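Banding (pottery)

Banding is the craft of painting a line around a pot while the pot turns. I keep the pottery pages on this site, and this is the entry I've rewritten the most, mainly because I band pots myself and keep changing my mind about brushes. Last revised 2018-07-29.

What it is

You set a pot on a small turntable, get it dead center, spin it with one hand and hold a loaded brush still with the other. The pot comes around to meet the brush and a line appears. A single thin line is usually just called a line, anything wider than a finger is a band, and a line right at the lip is an edge. Two colors side by side make a double edge, though Natalia Arriaga, who taught me, calls that a "married" edge and I've never heard it from anyone else.

The turntable is called a banding wheel. Mine is an old cast iron one marked Uter, heavy as a bucket of sand, and it will keep going long after I've stopped paying attention to it. Light wheels slow down halfway around and you get a fat patch in the line where the brush lingered. If you only have a light one, stick a slab of clay under the top plate — ugly, but it works!

Where the lines go

Bands can be painted under the glaze, on top of raw glaze, or over a glaze that has already been fired. Under is the toughest, and you can't see wear on it for years. On top of raw glaze is what I like best, though the powdery surface drinks the water out of your brush before you get all the way around. Over fired glaze is the easiest to fix (wipe it off, start again) and the first to fade in use.

At the Tidenau pottery, where I worked for a while after school, the first firing went to 1000 degrees Celsius and the glaze firing to 1131, a funny number that somebody had once written on the kiln door in paint and everyone simply obeyed. The blue on the practice tiles there stayed put. The brown crept. If you want a brown that doesn't creep, mix in a little of the body clay and thin it with water until it runs like milk.

Brushes

The classic banding brush, or liner, is long and soft with a slanted tip. The long hair holds enough color to make it around a dinner plate in one go. I used a Kunitz size 9 for years and then switched to a stubby Ponce one that everybody told me was wrong. It's fine on cups. On plates I run dry and have to join the line up, and the join always shows, at least to me.

Rocío Robles still has the sample book from her training, with 41 edges in it, each on its own little curved shard. A lot of them look the same until you put them next to each other, and then the spacing jumps out at you. Some have a hair of bare glaze left between two colors, others let them touch.

Common trouble

Wobble comes from a pot that's off center, or from leaning on your painting arm. Rest your elbow on something. Drips mean the color is too thin, skips mean it's too thick or the brush is tired. A line that starts and ends at different heights means the brush hand drifted, and I know of no cure for that except doing a great many of them.
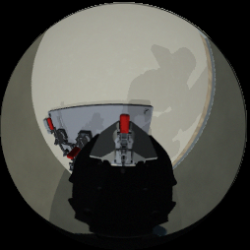 Choosing colors is the part people ask me about most, and I'm not sure it can be taught. Dark cobalt on white is the safe bet, and it makes the inside of a bowl look whiter than it is. Softer pairs do something else: a thin edge in tan and light blue beside a pale off-white curve gives you a crisp border without much fuss, and it holds up next to a darker olive-grey too. I'd keep both colors narrow. Once either one gets wide enough to call a band, the blue starts to look chalky to my eye, and I end up wiping it back and going around again with less on the brush.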